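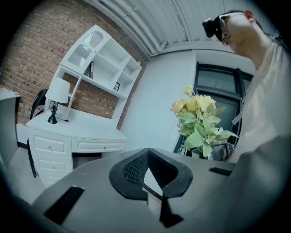
Hallo in die Runde,

ich antworte mal unten, weil der Faden inzwischen länger ist als unsere Betriebsvereinbarung.

Vorletzte Woche kam über die Liste:

> Bei uns in Westerberg soll ab Oktober ebenfalls mit den
> Handgreifern aufgenommen werden, angeblich nur in der
> Musterwohnung und angeblich freiwillig. Die Geschäftsführung
> sagt, die Daten seien für Cilla, und Cilla solle uns »die
> lästigen Handgriffe abnehmen«. Welche das sind, konnte auf
> der Versammlung keiner sagen. Wie läuft das bei euch in
> Drarside? Wird jemand ersetzt? Wer bezahlt die Zeit? Und
> stimmt es, dass man dabei eine Kamera auf dem Kopf hat?

Zur letzten Frage zuerst, weil sie am schnellsten geht: ja. Man gewöhnt sich daran etwa so, wie man sich an eine Stirnlampe gewöhnt, nur dass man die Stirnlampe zum Mittagessen abnimmt. Bei uns ist eine Kollegin damit bis in die Kantine gekommen. Seitdem hängt neben der Tür ein Zettel.

Zum Rest etwas ausführlicher. Wir sind hier ursprünglich Ausstattung, also Möbel stellen, Lampen anschließen, Kissen so hinlegen, als hätte sie gerade jemand hingeworfen. Seit dem Frühjahr sind vier von uns im Wechsel für die Aufnahmen eingeteilt. Man nimmt in jede Hand einen Greifer und macht damit, was man vorher mit den Fingern gemacht hat: Lampe greifen, Lampe hinstellen, Blume nehmen, Blume ablegen. Und dann wieder von vorn. Vierundvierzig Durchgänge sind eine Schicht, das steht so in der Vereinbarung, und um diese Zahl haben wir länger gestritten als um das Geld. Sisanis wollte erst gar keine Obergrenze. Begründung: Es sei ja keine schwere Arbeit. Das stimmt, eine künstliche Rose wiegt nichts. Der Greifer wiegt aber etwas, und zwar auch beim vierzigsten Mal noch.

Was sich für uns verändert hat, ist schwer auf einen Nenner zu bringen. Ich hatte nach siebzehn Jahren im Beruf eine recht genaue Vorstellung davon, was ich kann. Am ersten Tag mit den Greifern habe ich zum Aufstellen einer Tischlampe so lange gebraucht wie sonst für ein halbes Schlafzimmer. Inzwischen geht es. Die jüngeren Kollegen waren natürlich schneller drin, und sie lassen es einen auch merken.

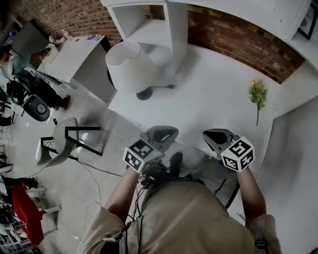

Dazu kommt das Gefühl, beim Arbeiten zu langsam und zu ordentlich zu sein. Wer den Griff beim ersten Versuch verfehlt, soll nicht fluchen und neu ansetzen, sondern ruhig zu Ende machen, denn auch der Fehlgriff ist verwertbar. Das ist immerhin eine neue Erfahrung: ein Arbeitgeber, der sich für meine Fehler interessiert und sie nicht in die Personalakte schreibt. Letzteres haben wir uns allerdings schriftlich geben lassen, und das würde ich euch in Westerberg dringend auch raten. Bei uns lautet der Satz sinngemäß: Aufnahmen werden nicht zur Beurteilung von Leistung oder Verhalten herangezogen. Im ersten Entwurf stand da noch ein »grundsätzlich« davor, und ihr wisst alle, was »grundsätzlich« heißt.

Ersetzt wurde bisher niemand. Cilla selbst haben wir genau einmal zu Gesicht bekommen, an einem Donnerstag, da hat sie ein Kissen vom Sofa geschoben und ist dann stehen geblieben. Es gab Applaus von der Geschäftsführung. Ich will mich darüber nicht zu sehr lustig machen, in zwei Jahren lege vielleicht ich das Kissen schief und sie richtet es. Genau deshalb haben wir eine Klausel verlangt, dass vor jedem Einsatz im laufenden Betrieb neu verhandelt wird. Die steht drin, wenn auch mit einer Frist von nur sechs Wochen. Wir wollten das Doppelte.

Bezahlt wird die Zeit als normale Arbeitszeit plus Zulage. Die Zulage ist nicht der Rede wert, also rede ich nicht davon. Wichtiger ist die Rüstzeit: Kamera aufsetzen, Kabel sortieren, Greifer abgleichen, das sind an schlechten Tagen mehr als 40 Minuten, und die wurden am Anfang schlicht nicht mitgerechnet. Lasst euch das von vornherein hineinschreiben.

Und freiwillig, nun ja. Freiwillig heißt bei uns, dass man gefragt wird und dass man beim Neinsagen einen Termin für ein Gespräch bekommt. Ich habe ja gesagt und bereue es an den meisten Tagen nicht. Es ist warm, es ist trocken, und keiner schleppt mehr Schrankwände in den dritten Stock. Das Schleppen wäre übrigens mein Vorschlag für einen lästigen Handgriff gewesen. Steht laut Sisanis derzeit nicht auf der Liste.

Den Text der Vereinbarung schicke ich auf Anfrage direkt, nicht über den Verteiler - beim letzten Mal hatte ihn die Personalabteilung, bevor ich den Rechner aus hatte. Falls jemand schon eine brauchbare Formulierung zur Löschung der Aufnahmen nach dem Ausscheiden hat, bitte her damit. Unsere ist eine halbe Seite lang und legt keine Frist fest.

Grüße aus Drarside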